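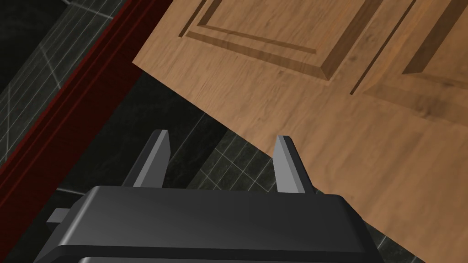

Seit Oktober läuft die Simulation auf dem Rechner im Keller, und seitdem komme ich mit dem Arm deutlich schneller voran als vorher an der Werkbank. Der Arm selbst liegt zurzeit zerlegt in zwei Kisten. Das Getriebe im dritten Gelenk hatte zu viel Spiel, und bis der Ersatz von Berkance da ist, arbeite ich nur am Modell.

Zur Erinnerung für alle, die neu mitlesen: Das Projekt heißt Biltitow, und das Ziel ist eine Tür. Der Arm soll sie greifen, aufziehen und loslassen, ohne dass ich daneben stehe und den Notaus in der Hand halte. Mehr will ich im ersten Schritt nicht.

Die Kamera sitzt im Modell hinter dem Greifer und schaut schräg über die Finger nach vorn. Zuerst hatte ich sie seitlich am Unterarm, aber dort war bei jeder zweiten Pose nur noch Tür zu sehen und kein Finger mehr. Jetzt habe ich beide Fingerspitzen im Bild und dazwischen das, worauf sie zielen. Das dunkle Gehäuse nimmt unten viel Platz weg. Damit kann ich leben.

Als Tür habe ich ein Modell mit Holzmaserung und Kassetten genommen. Meine echte Kellertür ist glatt und grau, aber eine glatte Fläche gibt der Bildverarbeitung fast nichts, woran sie sich festhalten kann. Der Boden ist dunkel gefliest, mit hellen Fugen. Die Fugen waren anfangs ein Problem, weil die Kantenerkennung sie mit der Unterkante der Tür verwechselt hat. Jingyi Lu hat mir dann geraten, kurze Linien vor der Auswertung einfach wegzuwerfen. Die Schwelle dafür liegt jetzt bei acht Prozent der Bildbreite, und seitdem ist Ruhe.

Mit dem neuen Filter habe ich über Nacht 1363 Anfahrten rechnen lassen. 857 davon endeten so, wie sie sollten. Bei den übrigen kam der Greifer meistens zu schräg an und rutschte ab, oder der linke Finger stieß vorher irgendwo gegen. Ein paar Läufe sind auch schlicht abgestürzt, die muss ich noch aussortieren. Die Greifweite fahre ich inzwischen schon vor der Annäherung ganz auf. Das kostet etwas Zeit, macht die Sache aber berechenbarer.

Zhiqiang Liang hat angeboten, sich die Bahnplanung anzuschauen. Er meint, die letzten sieben Zentimeter sollten langsamer und nur noch gerade gefahren werden. Das baue ich als Nächstes ein.

Offen sind außerdem die Reibung im Scharnier, die ich bisher geraten habe, und die Verkabelung am Handgelenk. Für die Kabel habe ich eine Schleppkette von Pralance bestellt. Wenn sie passt, zeige ich den Einbau im nächsten Beitrag.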